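Wall bracket for a 40 inch TV, how high above a table?

Asked by Silvia Oravec

I'm putting a 40 inch TV on the wall in our dining room. I bought a Votitz swing arm bracket and I can't decide how high to set the plate. We mostly watch while sitting at the table. Photos of the table are below. 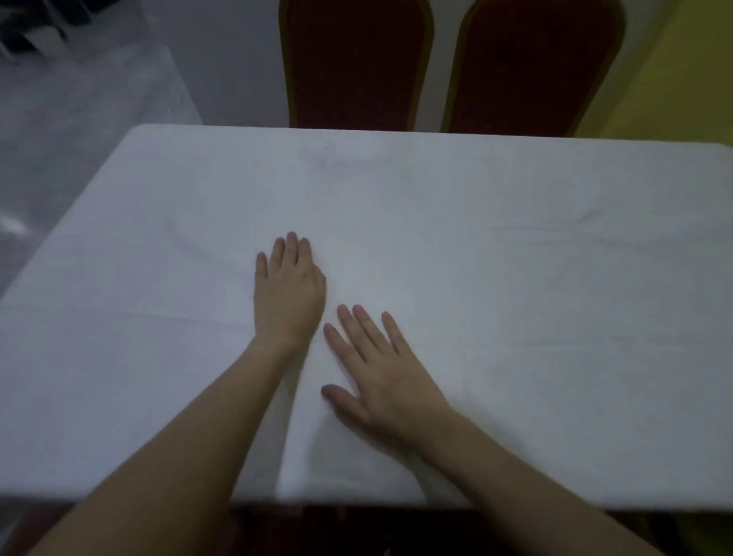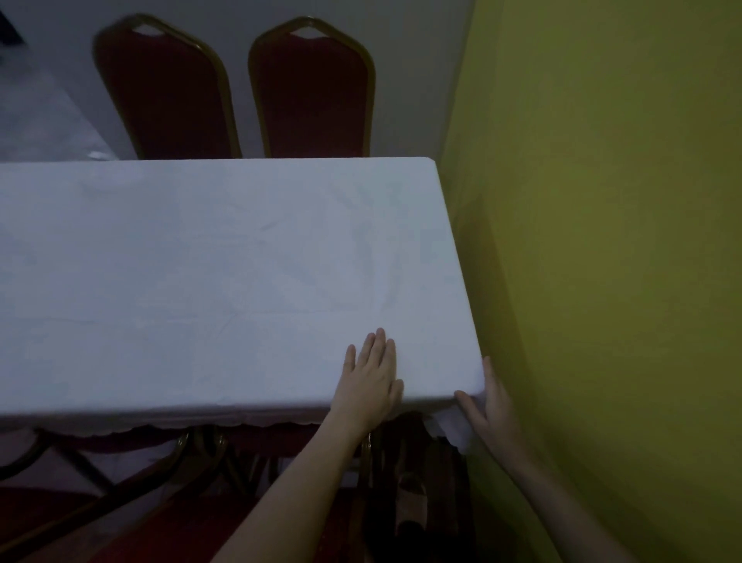
Table with the white cloth on.

The instructions only say to put the center of the screen at eye level, but they don't say whether that means sitting or standing. Also, does the arm have to go into a stud? The wall is drywall.

2 answers

Danica Tóth
Sitting. Get in your usual chair and have someone mark the wall level with your eyes. Mine came out a bit low, so I went up to 57 inches from the floor for the center of the screen and tilted it down slightly. Check where the plate sits relative to the screen before you drill – on a lot of swing arms it isn't in the middle.
And yes, use a stud. A swing arm pulls much harder on the screws when it's extended than a flat bracket does. Don't trust drywall anchors for this.

Bohumila Kováčik
I have a Farnum one and it's fine. Paid 69 for it. Leave some slack in the cables or they pull out when you turn the TV.

Comment from Silvia Oravec: Thanks both. Found a stud a little left of where I wanted it, but the arm should reach.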